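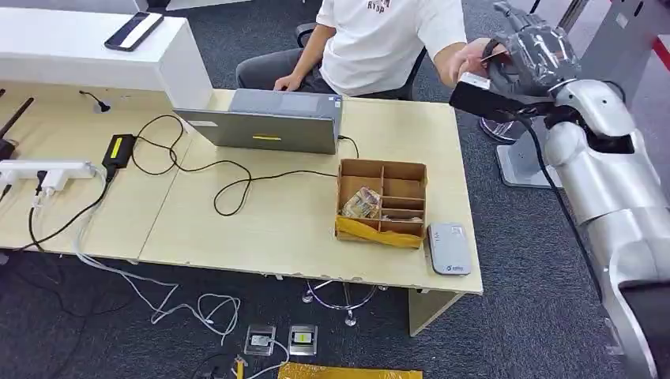
卓上で人とロボットハンドが物を受け渡す作業について、手順書の改訂案が回ってきた。文書番号は1801、本文は7章ある。筆者はこの案に対し、書面で四つの意見を出した。いずれも採否は未定である。以下はその意見を、社外の読者にも通じるように書き直したものだ。案そのものの引用は最小限にとどめる。

先に立場を書いておく。筆者は、手渡し作業に専用の規則を設けることに賛成である。ただし、現行案のように「停止確認」を中心に据える構成には反対する。把持状態の定義、配線の扱い、ハンドの被覆、作業者の姿勢という、停止の前後にある条件が本文から抜け落ちており、附属書に移せば済む分量とは考えにくい。

## 「停止」の語が三つの状態を指している

改訂案の第2章には「作業者は、アームの停止を確認した後、把持物に手を近づけてよい」とある。この一文の「停止」は、少なくとも次の状態のどれを指すのか判別できない。

- 動作指令が出ておらず、各軸が位置を保持している状態
- 保護停止が働き、駆動は残っているが動作が抑制されている状態
- 駆動電源が遮断され、ブレーキで保持されている状態

作業者の目には、どれもアームが動いていないように映る。違いが現れるのは、外力が加わったとき、上位の計算機から次の指令が届いたとき、電源が復帰したときである。目視で区別できない状態を目視で確認せよという規定は、監査の記入欄を埋める役にしか立たない。

Rocío Robles は査読意見で「操作画面の表示を確認手段とすればよい」と書いている。方向としては正しい。しかし操作画面が作業者の手元にあるとは限らず、卓上のノート型計算機に別の窓が重なっていることも珍しくない。画面を確認手段とするなら、その表示が常時最前面にあること、通信が途絶えたときに表示が「不明」へ遷移することまで要求しなければならない。最後に受信した値を表示し続ける画面は、確認手段として認めるべきでない。

もう一点、アームとハンドは別系統で動いていることが多い。アームが保護停止に入ってもハンドの指には指令が届き続ける構成は、小規模な試験設備では普通に見られる。改訂案は「ロボット」という主語でこの両者をまとめている。手渡し作業で人の指に最も近いのはハンドの指であり、停止の要求はハンド側に独立して書く必要がある。

## 把持の解放は誰が決めるのか

受け渡しには、物の重さと責任が移る瞬間がある。改訂案では、作業者が「受け取れる体勢になったら」解放指令を出すことになっている。指令を出すのが受け取る本人か、隣の操作者かは書かれていない。

筆者の意見は次のとおりである。一人で作業する場合、解放は受け取る側の手が空いていなくても出せる手段、たとえば足踏みスイッチか、一定時間の引き力を検出する方式に限る。二人で作業する場合は、受け取る側が声で合図し、操作者が復唱してから指令を出す。片手で物を支え、もう一方の手でキーボードを探す手順は認めない。

引き力の検出については、Mingxuan Gu から反論を受けた。把持物にケーブルが付いている場合、ケーブルの張力が引き力として検出され、誰も触れていないのに指が開きうるという指摘である。これは妥当な反論で、筆者の当初の案には欠けていた。現在は、有線の物を把持する作業では引き力による自動解放を無効とし、足踏みスイッチに限定する案に改めている。

解放とは逆の向き、すなわち人がハンドに物を渡す場合にも同じ問題がある。指が閉じる途中で人が物の向きを直そうとする動作は、教育しても消えない。位置がずれたまま閉じるのを見れば、手は出る。したがって、閉じ動作の速度と力に初期値を定め、それを超える設定には作業責任者の承認を求めるのがよい。改訂案は力の上限だけを定め、速度に触れていない。指の慣性が小さくても、剛い角のある把持物との間に皮膚が挟まれば話は別になる。

## 配線は環境条件に含めるべきである

改訂案の第4章は作業環境を扱い、照度、床面、通路幅を規定する。卓上と床の配線についての記載は「整理すること」の一語しかない。

「整理」は検査できない。検査できない語を規則に置くと、点検者ごとに結果が変わり、やがて全項目に丸が付く。Brernex の試験室で運用している点検表を見せてもらったところ、261行の記録のうち配線欄に不適合が付いたものは一つもなかった。同じ期間のヒヤリハット報告には、ケーブルに椅子の脚が乗り上げた件、電源タップのプラグが抜けかけた件が含まれている。点検表が現場を写していないことは明らかで、点検者の怠慢よりも項目の書き方に原因があると筆者は見る。

配線について規則に書けることは、それなりにある。

1. ハンドまたは把持物から出るケーブルは、アームの全可動範囲で張力が生じない長さを持ち、かつ関節の隙間に入り込まないよう固定する。
2. 固定点は、手首の直後と肘より根元側の二か所を最低とする。
3. アームの電源と、計算機および周辺機器の電源は、タップを分ける。共用する場合は、抜去したときの挙動を事前に確認し、記録する。
4. 作業者の椅子の移動範囲に床の配線を通さない。通す場合は被覆材で覆い、両端を固定する。
5. 非常停止の配線は色または札で識別し、他の配線と束ねない。

第2項の「二か所」には根拠が弱いという批判があり、筆者もそれは認める。アームの寸法と関節配置によって適切な固定点は変わる。それでも数を書かずに「適切に固定」とした場合、手首側だけを結束して終わる例が多い。暫定値として置き、機種別の指示書で上書きできるようにしておけばよい。

電源タップの分離については、Iglesias の保全担当から費用と床コンセントの口数を理由に難色が示された。口数が足りない部屋があるのは事実である。だが、計算機の電源を抜くつもりでアームの電源を抜いた場合に何が起こるかは、ブレーキの有無と姿勢で決まる。分離できない部屋では、試験の前に一度、意図して抜いてみるべきだろう。把持物は外し、人は可動範囲の外に立つ。その結果を紙に残すことを、費用のかからない代替措置として認めてよい。

## ハンドの被覆を「消耗品」で済ませない

ハンドに樹脂の袋や膜を被せて使うことは、防塵、汚損防止、潤滑剤の付着防止など、さまざまな目的で行われている。改訂案はこれを備品管理の章で消耗品として扱い、交換周期だけを定めている。

被覆は把持の条件を変える。指先の摩擦係数が変わり、触覚を持つハンドでは信号の基準値も変わる。余った膜が関節に噛み込めば、指は指令どおりに閉じず、開くときにも引っ掛かる。放熱が妨げられるハンドもある。いずれも安全に関わる特性であり、交換周期を守るだけでは管理できない。

筆者が求めるのは、被覆を「構成の一部」として登録することである。具体的には、被覆の材質と厚さ、固定方法、装着した状態での把持試験の結果を、ハンドの設定ファイルと同じ台帳に載せる。被覆を変えたら把持試験をやり直す。Clesier ではすでに近い運用をしていて、被覆の型番が登録と一致しなければ試験を開始できない。

Marcelino Rivas はこの案を過剰だと評した。薄い膜を一枚替えるたびに試験をしていては、午前中の作業が始まらないという。同一型番への交換であれば、標準試験片を4回つかんで落とさないことを確認すれば足りる、というのが筆者の返答である。所要時間は短い。型番が変わるときに限り、全項目の試験を要求する。

透明な被覆であっても、内部の状態が見えることを前提にしてはならない。しわや反射で指の根元は読み取りにくくなる。点検項目に「被覆を外した状態での目視」を月に一度入れておくことを勧める。

## 座って行う作業の位置づけ

既存の手順書の多くは、作業者が立っていることを暗黙の前提としている。退避の記述が「後方へ下がる」で終わっているのはそのためだ。卓上での手渡しは座って行うことが多く、椅子に座った人は速やかに後退できない。キャスターが敷物や配線に当たれば、さらに遅れる。

座位作業を禁止すべきだという意見もある。Amna Dogar は審議の初回からこの立場を取っており、理由は明快で、退避時間を一律に見積もれるからである。筆者は同意しない。計算機を操作しながらの試験で立位を強いれば、前かがみの姿勢が増え、頭部がアームの可動範囲に近づく。禁止しても作業は座って行われ、記録の上だけで立っていることになるおそれもある。

座位を認めるなら、条件は次のようになる。アームの速度上限を立位の場合より低く設定する。頭部と胴が可動範囲に入らないよう、ソフトウェア上の動作領域を卓の中央より手前で切る。手だけが領域に入る配置とし、非常停止は利き手と反対の側に置く。利き手は物を受け取る側に伸びているため、同じ側にあるボタンには届くのが遅れる。

手首に着けるものについても一言加える。腕時計、樹脂のバンド、ひも類は指や関節に掛かる可能性がある。改訂案は「装身具を外すこと」としているが、計測用のバンドのように、着けていること自体が作業の一部である場合を考えていない。一律禁止とするより、規定の力で外れる構造であることを条件にした方が守られる。規定値は現時点で提案できる段階にない。社内に測定結果がなく、他分野の値を借りるのは避けたい。

## 卓上に置いてよいもの

この項目は意見書を出した後に思い至ったもので、正式な意見には含まれていない。

改訂案には「作業に不要な物を置かない」という規定がある。整理の規定と同じく、この文も検査に耐えない。必要か不要かは当人の申告で決まり、卓の上にある物はほとんどすべて、誰かにとって必要だからである。

区別すべきなのは、物の要不要よりも、アームが触れたときに何が起こるかだと思う。空の紙箱は動くだけで済む。計算機が動けば画面の確認手段が失われ、つながっているケーブルが引かれる。小型の機器が縁から落ちれば、座っている人は反射的に手を出す。卓上の区域を、アームが届く範囲、手だけが届く範囲、どちらも作業中に触れない範囲に分け、固定していない機器は三番目に置くと決めれば、点検者は位置だけを見ればよい。床や卓に線を引く程度の手間である。

Dorkura の工程ではこの区分を養生テープで示している。テープが剥がれやすいという苦情はあるが、位置が分からなくなったという苦情は聞かない。

## 附属書に送ることへの反対

事務局の Telmo Esteban からは、上記のうち配線と被覆に関するものを参考附属書に移す折衷案が示された。本文を短く保ちたいという意図は理解できる。手順書は読まれなければ意味がなく、7章でもすでに長い。

しかし、参考附属書の記載は監査の対象にならない。監査の対象にならないものは、繁忙期に最初に省かれる。分量を減らす必要があるなら、第5章の用語解説を附属書に移し、第6章の教育時間の表を別文書にすればよい。どちらも手渡し作業に固有の内容を含んでいない。

次回の審議は火曜の午後に予定されている。筆者としては、停止の定義をアームとハンドに分けること、解放指令の主体を明記することの二点だけは、この改訂で本文に入れたい。配線の固定点数と座位作業の速度上限は、暫定値のまま一年運用し、ヒヤリハット報告と照合してから改めて数値を決めることで構わない。照合に使う報告書の様式には、作業者の姿勢と被覆の型番を記入する欄を追加しておく必要がある。現行の様式にはどちらの欄もない。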